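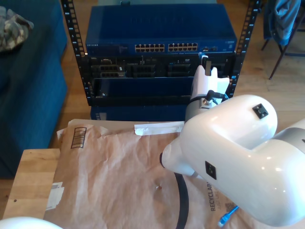

Clemska Storage, Unit 942
Racking and fire safety inspection, 25th September
Inspected by: Kyung-hwa Yang
Site contact: Su-bin Jin

Ratings: S = satisfactory, A = action required, N/A = not applicable

1. Pallet racking

1.1 Load signs fixed to each bay: S
Rated at 1,000 kg per level. Signs legible from floor level.

1.2 Uprights free of impact damage: A
Bay 5, front left upright dented at forklift tyre height. Dent exceeds the 5 mm limit used in this inspection. Offload bay and tag out until the upright is replaced.

1.3 Beam safety clips in place: A
Clip missing, bay 12, second level. Replacement to be the Torik pattern. Do not substitute wire or bolts.

1.4 Base plates anchored and level: S

1.5 Back mesh secure: S
Slight bow behind bay 3. Recheck in November.

2. Aisles and exits

2.1 Main aisle clear to marked width: S

2.2 Exit doors open fully without a key: S
East door stiff at the bottom hinge. Lubricate.

2.3 Exit signs illuminated: A
Sign over the east door out. Battery pack suspected, not tested.

2.4 Floor markings visible: S
Worn at the dock plate. Repaint when convenient.

3. Fire equipment

3.1 Extinguishers mounted, tagged and in date: S

3.2 Hose reel unobstructed: A
Flattened cartons stacked against the cabinet. Moved during inspection. Keep cartons in the cage.

3.3 Clearance below sprinkler heads: S
Top level of bay 9 is close to the line. No taller stock there.

4. Dock

4.1 Wheel chocks available: S

4.2 Dock leveller, Drakus unit, lip and hinge: S
Service record sighted.

4.3 Spill kit complete: A
Absorbent granules low, gloves missing.

4.4 Battery charging area ventilated: N/A

Follow-up
Items 1.2 and 1.3 to be closed before either bay is reloaded. Remaining actions at the November visit. Repair invoices for the upright to go to the Jin office, not the site.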